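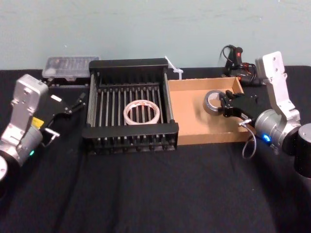 Aprender con las manos de otro

Pornthip Thammasiri mueve la muñeca derecha apenas unos grados y, al otro lado de la mesa, el brazo la imita. ¡Es una maravilla verlo! En el taller de Tredlow llevan desde octubre enseñando a dos brazos a manejar rollos de cinta, entre una caja de cartón y un escurridor negro de varillas, y ya han grabado 400 demostraciones.

La cinta parece cosa fácil hasta que uno se pone a los mandos (me dejaron probar, y mi primer rollo acabó en el suelo). Si aprietas de más, se ladea; si te quedas corto, resbala. Pornthip lo hace con una soltura que da envidia, girando el rollo en el aire antes de bajarlo hacia las varillas.
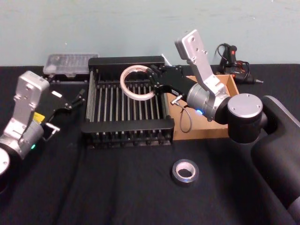 Cada gesto queda registrado, también las dudas y las correcciones. «Las correcciones son lo que más me gusta guardar», cuenta Jirayu Duangkaew, que entrena el modelo con esas grabaciones. El domingo hicieron 85 seguidas, con rollos de distinto tamaño, y a las 9 de la noche todavía discutían, encantados, por dónde conviene agarrar el más ancho.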